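**Ticket 88: Seeded dough tears when rolled, will not hold a rope shape**
Site: Wevcombe, prep room 2
Opened by: Nhàn Mạc
Assigned to: Thoa Thái
Status: open, waiting for next flour delivery
Opened: 2025-06-18

**Description of the problem**

The tan dough for the Niris twists does not stretch properly at the table. When we pull it to make a rope, the surface opens in many small cracks and the rope becomes thick on one side and thin on the other. If we continue to pull, it breaks at the thin part. If we stop and fold it back together, the fold stays visible and does not close. After baking, the twist opens along the same line.

The plain white dough made on the same morning has no such problem. Same table, same people, same water.

**What we expect**

A rope of even thickness, smooth enough that the two ends can be crossed without tearing. The recipe sheet says to rest the dough 12 minutes after dividing and then roll it from the middle to the ends.

**Log**

**Thoa Thái:** Thank you for the clear report. Please write which flour is in use, how long the dough was mixed, and if the table was floured or bare. Please also tell me if the dough sticks to the table or slides on it.

**Nhàn Mạc:** Flour is from Lý, the medium sacks, opened this week. Mixing was on the slow speed only, I did not note the time, I am sorry. Table was bare. The dough does not stick much. It slides, and this is why I cannot roll it. My hands push it from one place to another but it does not become longer.

**Thoa Thái:** Sliding and cracking together usually means the dough is too dry for this kind of table. The white surface is very smooth, so a dry dough has nothing to hold. Please do not add flour. Try this on a small piece first:

1. Wipe the table with a damp cloth and let it almost dry.
2. Cover the piece with a bowl for 12 minutes.
3. Roll with open hands, without pressing down at the ends.

**Nhàn Mạc:** Done with one piece. It rolls better on the damp table, I can feel that it holds. But the cracks still come, only later. Hưng tried a second piece with the same steps and he has the same result.

**Hưng Đồng:** I confirm. I also want to say that the dough feels rough between the fingers, like there is sand in it. I think the brown pieces in it did not drink enough water. When I break one between my nails it is hard inside.

**Thoa Thái:** This is useful. Were the seeds and bran soaked before they went into the mixer?

**Hưng Đồng:** The sheet we have on the wall does not say to soak. It says "add with the flour." I have taken a look at the old sheet in the folder, and there it says to soak overnight in part of the water. So the line was lost when somebody made the new sheet.

**Modupe Shehu:** The new sheet is mine, and I did leave out that line when I changed the batch size to 2,000 grams of flour. My mistake. I have written it by hand on the wall copy now and will print a correct one. The soaking water must be taken from the total water and not added to it, please be careful with this.

**Nhàn Mạc:** Question: can we save the dough that is already mixed? It is a full batch and I do not like to throw it away.

**Thoa Thái:** You can try to give it more water, but only a little and by hand. Wet your hands, fold the dough over itself several times, rest it under a cloth, and repeat. It will be ugly for some time and then it should become softer. If it is still cracking after the third fold, use it for the flat crackers, where the shape is less important.

**Nhàn Mạc:** I made the three folds. The dough is softer and it does not feel like sand so much. It becomes longer when I pull. It is still not a nice rope.

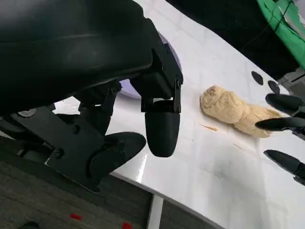

*Attachment 1. Piece of tan dough on the white table. Folds and creases in the surface, one end thick, other end thin and flat, a few crumbs beside it.*

**Thoa Thái:** Thank you, the picture helps. The thick and thin ends can come from the way of pulling and this we can correct. The creases are more important to me. They tell me that the outside is drier than the inside, so I think the pieces are waiting too long without a cover. How long is it from dividing to rolling?

**Nhàn Mạc:** For the first pieces it is short. For the last ones it is long, because only two of us are rolling. I did not cover them after the first rest.

**Thoa Thái:** Then please cover them the whole time, and divide only half of the batch at once. For the present batch I recommend the crackers.

**Thắng Quan:** I looked at the Skurkorley mixer too. Slow speed is working normally, the hook is not bent. I do not see any fault on the machine side. Please write the mixing time on the card from now, otherwise I cannot compare anything.

**Hưng Đồng:** Crackers are baked from the old dough. They are fine, a little hard at the corners. We have started a soak for tomorrow with the corrected sheet, and I keep back 61 grams of the dry seeds in a jar in case somebody wants to test them.

**Actions**

- [x] Correct the wall sheet by hand (Modupe)
- [ ] Print new sheet with the soaking line, remove the old copy from the oven side also (Modupe)
- [x] Check mixer and hook (Thắng)
- [ ] Write mixing time on every batch card (Nhàn, Hưng)
- [ ] Buy two more large cloths for covering (Nhàn)
- [ ] Repeat the rope test with soaked seeds, then again when the next Lý sacks arrive (Thoa)

**Thoa Thái:** I leave the ticket open until the second test is finished. If the soaked dough still cracks, please write it here and do not open a new ticket.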